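Search this blog
Search

White tables, second round of notes

The first round of notes on the workroom in Pemport covered lighting and the door, and most of the mail I got was about tables. So, tables. Also what stands on them, and the cables that come off them, which turned into the longest part.

The main table is a white top with rounded corners. I bought it from Pradau, secondhand, along with a set of legs that did not match and that I have since replaced. The top is 48 inches on the long side. I had drawn the room with a longer one and would still prefer a longer one, but the door and the turn in the hallway set the limit, and a top that has to be carried in on a diagonal gets its corners knocked. Rounded corners survive this better than square ones. I have moved both kinds through the same hallway and have the filler receipts for the square ones.

White was a deliberate choice and I would make it again with one reservation. Small dark parts are easy to find on it. Pencil shows. Spills show. Pale items are harder to pick out, and anything translucent can sit in plain view for an hour before I notice it. The reservation is scuffing. A matte white surface takes gray marks from almost anything dark that is dragged over it: rubber feet, cable jackets, the underside of a toolbox. The marks fall into two groups. Transfer marks sit on top of the surface and come off with a damp cloth and a little dish soap. Burnish marks are places where the matte texture has been rubbed down, and those do not come off with anything. Scrubbing adds more of them. I spent an evening with a melamine sponge finding this out on the old top, and the cleaned area ended up shinier than the rest.

My present routine is a damp cloth, soap if needed, a second cloth with clean water, then a dry one. I do it at the end of the day and leave the rest alone. Whatever is left after that is part of the table.

Next, containers. I keep open containers on the table only if they pass three checks: they have to stand upright without help, they have to be easy to empty, and it must be possible to lift an item out without the container coming along. The third check eliminates most of what people use. A light plastic cup holding long thin items is top heavy as soon as the items lean the same way. Pull one out at an angle and the cup follows. A cylindrical wooden holder is better here, with more weight in the walls and a mouth that keeps the items closer to vertical. It still fails if the contents are much longer than the holder is tall. I use a working ratio of no more than 2 to 1 between item length and holder height, and anything above that goes in a tray, lying flat.
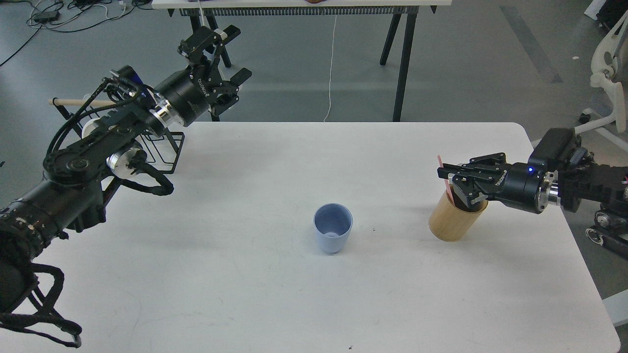

Plastic cups have their own uses. They are good for water, for holding offcuts until the end of the day, and for keeping a handful of screws together during a job. A slightly tapered body is preferable to a straight one, mostly for storage, as tapered cups nest and straight ones do not. Color matters more than I expected. On a white top, a white cup is an accident in preparation. Clear is worse. A pale color is sufficient for me, and a strong one is only needed if the light is poor. The cups I use came from Afolabi, the housewares shop in Nidville, and they are sold for picnics.

Spacing is the other variable. I used to cluster everything at the back edge, on the theory that the front was for work. The back edge is where a container is most likely to be pushed off, and on the far side it lands where I can't see it. Containers now stand toward the middle, with a hand's width between neighbors. That distance lets me get hold of one without touching the other. It costs some working area. On a table this size the cost is acceptable, and during layout work I clear the top completely.

I tested a rubber mat under the containers. It stopped them from sliding and it left a gray rectangle that took a week of cloths to fade. The mat is now in a drawer.

A few measurements on loading. The top does not need to carry much, but it does need to resist bouncing, and those are separate requirements. A table can hold a heavy load at rest and still shake visibly when someone leans on the edge. I checked by setting a cup of water at the center and pushing on a corner with a kitchen scale held sideways. With the original legs, the water surface took almost 9 seconds to settle. After I replaced the legs and added a rail under the long side, I could no longer time it with any confidence. The method is crude. The push was not repeatable and neither was my judgment of when the surface was still. The difference was large enough that I was satisfied.

Leg choice follows from that. Four straight legs bolted to the top depend entirely on the bolts and on whatever the bolts go into. Trestles depend on their own geometry, so a loose fastener at the top does less harm. They also take more floor. The splay at the bottom extends into the place where a person wants to put a foot or a bin, and I have tripped on every trestle I have owned. For a bench that stays in one place and has things attached to it, I still pick trestles. For a table that gets moved, straight legs with a rail.

The floor is concrete, which removes one source of bounce and adds a leveling problem. Concrete looks flat and is not. I mapped mine with a long level and a set of feeler gauges, marked the high spots in pencil, and then placed the tables where the legs would fall on ground of similar height. Adjustable feet dealt with the remainder. Shims under feet are a poor solution on a floor that gets swept, and folded cardboard is not a solution at all.

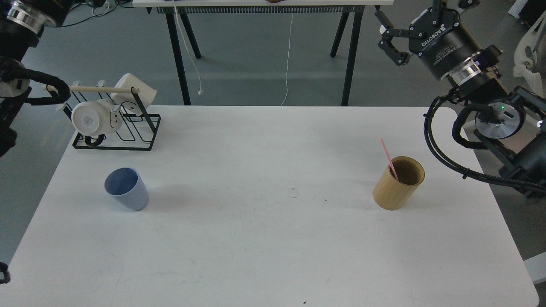
Cable routing is the part of the setup I have postponed longest, and the part I would do first if I started again. The rule I wrote down for myself is that a cable should be either fixed along its whole run or long enough to lie on the floor without tension. The intermediate condition is the troublesome one. The bench behind the white table, the one on the black trestles, has both kinds of failure. On its left a thin white cable hangs down loosely and ends in a small knot just above the floor, and near the center another one drops almost straight and then curls on the concrete behind the table. The knot keeps an end out of the dust and does nothing else for it. The curl is worse in practice, as it occupies the strip where the broom goes. Both belong to the category of things I plan to fix with clips, and I have the clips.

The clips are the screw-on kind, 12 to a bag, and one bag is too few for the job and two bags is too many. Adhesive clips were my first attempt. They hold well on a clean smooth surface for a limited period and then come down in sequence, beginning at the end with the most cable weight. On textured undersides they come down sooner. I no longer use them for anything that hangs.

Thick cables need different treatment from thin ones. A thin cable will take a tight bend and stay put. A thick one pushes back, and if it is clipped too close to the connector the stress goes into the connector. For these I leave a wide loop next to the equipment and place the first fixing well away from it. The loop should be large enough to allow the full range of whatever moves, plus a margin, and it should be clear of the table edge at every position. It takes up space beside the table and looks untidy. I have accepted the look. Every attempt to shorten such a loop for appearance ended with me lengthening it again.

Braided sleeving helps where several cables run together. It keeps the bundle from catching on edges and reduces the transfer marks mentioned further up. Two cautions: cut ends fray unless they are sealed with heat, and adding one cable to a sleeved bundle means taking most of the sleeve off. I now run a length of string through each sleeve before closing it. The next cable gets tied to the string and pulled through. This works about two times in three, and the third time the string comes out by itself.

Clearance between the table and the bench behind it is currently enough for one person to pass sideways. I would like more. Moving the white table forward would put its front legs on one of the pencil-marked high spots, so the alternatives are to readjust all the feet or to turn the table. Turning it changes the light from the window, and in September the low sun is already on the work surface by the middle of the afternoon. A matte top limits the glare without removing it. I have a shade on order.

Remaining items, in the order I expect to do them: screw-on clips under the rear bench; relabeling of the power strips, whose present labels refer to equipment I sold; new feet for the white table, the softer compound, after checking on scrap that it does not mark the concrete; a shallow tray for anything longer than the holder can take.

The filler for the square corners of the old top has cured and will be sanded this month. If it sands flat, the old top becomes a shelf. If it does not, I will cut the corners round with a router and a template, and the dimensions of the template will go in the next post.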